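# 双指グリッパ導入計画報告書(卓上作業セル)

2021年2月6日
プロジェクト名:Kotska

## 1. 目的

本報告は、実習室に設置する卓上作業セルの機器購入計画をまとめたものである。対象はアーム、双指グリッパ、手首カメラ、作業台、計算機の5項目とする。発注前にシミュレーション上で作業を試行し、仕様の過不足を見積もってから購入品目を確定する方針をとった。実機の納入は6月を予定しており、それまでの作業はすべてシミュレータ上で行う。

## 2. 予算の前提

予算上限は税込2974千円である。アーム本体は学科の共用機を借用する案と新規購入案を比較し、共用機の稼働予定が埋まっていることから新規購入案を採用した。候補はHovesovとMotardの2社の製品で、見積はいずれも同一条件(設置費込み、保守1年)で取得した。

| 項目 | 候補 | 状態 |
|---|---|---|
| アーム | Hovesov | 見積取得済 |
| 双指グリッパ | Saber(Motard製) | 見積取得済、421千円 |
| 手首カメラ | 未定 | 選定中 |
| 作業台 | 学内工作 | 図面作成中 |
| 計算機 | 既存機にメモリ増設 | 在庫確認中 |

Saberは単体で購入できるが、Hovesovのアームに取り付けるには変換フランジが必要となる。フランジは見積に含まれていないため、別途計上する。納期は受注後30日と回答を得た。

## 3. シミュレーションによる事前検討

試行環境では木製天板の上に容器を置き、グリッパの接近姿勢を変えながら指の開口幅と周囲の余裕を確認した。物体側の寸法は実物の計測値ではなく、モデルの既定値である。

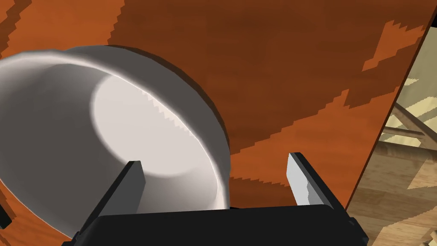
開口幅の評価では、縁をつまむ把持と側面を挟む把持を区別した。前者に必要なのは縁の厚みに対する余裕のみであり、標準指で足りる。後者は大型の物体では標準指の可動範囲を超えるため、本計画の対象作業から外した。長尺指の追加購入も検討したが、手首にかかるモーメントが増し、アームの機種を一段上げる必要が生じる。費用対効果の点から今回は見送る。

接近角度についても条件を限定した。天板の端に近い位置では、指先が天板の外側に出る姿勢を許容すると衝突判定の設定が複雑になる。初年度は天板の中央寄りに作業範囲を設け、端部での把持は扱わない。この制限により安全柵の張り出しを小さくでき、設置面積を抑えられる。

計算機については、現有機のメモリを16GBから増設する。シミュレータと画像処理を同時に動かすと応答が遅れることがあり、増設は初年度の早い段階で実施したい。新規に計算機を購入する案は、予算上限との関係で採らなかった。

## 4. 手首カメラの選定条件

手首カメラは画角と取付位置を先に決め、それに合う機種を選ぶ手順とした。解像度の高い機種は単価だけでなく、ケーブルと固定具の費用も上がる。したがって比較は本体価格ではなく、取付部品を含めた総額で行う。

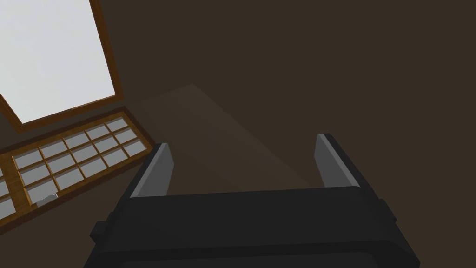
取付位置は指の付け根から後退させるほど視野に余裕が出るが、アームの折り畳み時に干渉しやすくなる。現在の仮想カメラの配置では、グリッパの黒い筐体が画面下部の幅の大半を占め、有効に使える領域は上側に偏る。開いた2本の指の間には暗褐色の面が見え、そこにわずかに明るい領域があるものの、輪郭のコントラストは低い。このような対象を輝度だけで切り出す処理は不安定になりやすいと考え、選定条件に深度計測の可否を加えた。一方、左上の大きな板面は白に近く、暗い面との明るさの差が大きい。露出を手動で固定できることも必須条件とする。

照明器具は当初の購入一覧に含めていなかったが、上記の理由から拡散型の照明を予備費の対象に追加した。実習室の天井照明のみで足りる場合は購入しない。

## 5. 発注順序

発注は次の順とする。

1. アームおよび変換フランジ
2. 双指グリッパ(Saber)
3. 手首カメラと固定具
4. メモリ、照明、消耗品

フランジの図面承認が遅れると後続の取付作業がすべて後ろにずれる。そのためアームの発注と同時にMotardへ取付穴の寸法を照会し、書面で回答を受け取る。作業台は学内工作のため納期の不確定要素が大きく、間に合わない場合は既存の定盤を仮に使用する。

## 6. 未決事項

- 手首カメラの機種。深度計測と露出固定の両方を満たす候補について、貸出機の有無を確認中である。
- 保守契約の2年目以降の扱い。学科予算に移すか、Kotskaの予算で継続するかを決める必要がある。
- 交換用指先パッドの単価。Motardの見積書に記載がなく、再見積を依頼した。
- 非常停止回路の配線区分。電気工事の要否によって設置費が変わる。

再見積の受領後に第2節の表を更新し、改訂版を提出する。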